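3.2 Workspace rules

The Fustia protocol began as a single page. By July it had grown to 83 clauses, most of them written the week after something went wrong. We kept 5. The remainder survive in a shared folder, where they are regularly backed up and never opened.

Rule 1 says that ordinary desk items stay on the desk. Our first set, recorded at Rallard on bare tabletops, produced policies that were superb at bare tabletops. Rule 2 says that both grippers must be in the operator's hands, fingers forward, before an episode is opened. Rule 3 concerns the marker cubes, which must not be covered by sleeves, tape or good intentions.

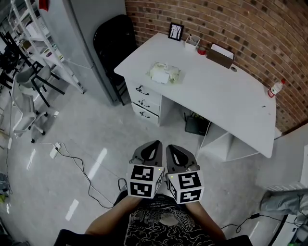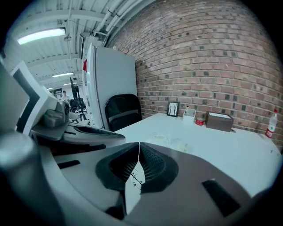
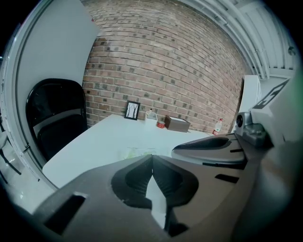 Figure 4. Desk workspace against the brick wall: head view (first) and gripper views (second and third).

Rules 4 and 5 govern what is thrown away. An episode is dropped if a marker cube leaves the head view for longer than the tracker can forgive, or if the operator stops to answer a question. Of 4,000 episodes submitted under the protocol, 3,196 passed both rules. The Pramia checklist, applied to the same episodes, passed all of them, and we have stopped using the Pramia checklist.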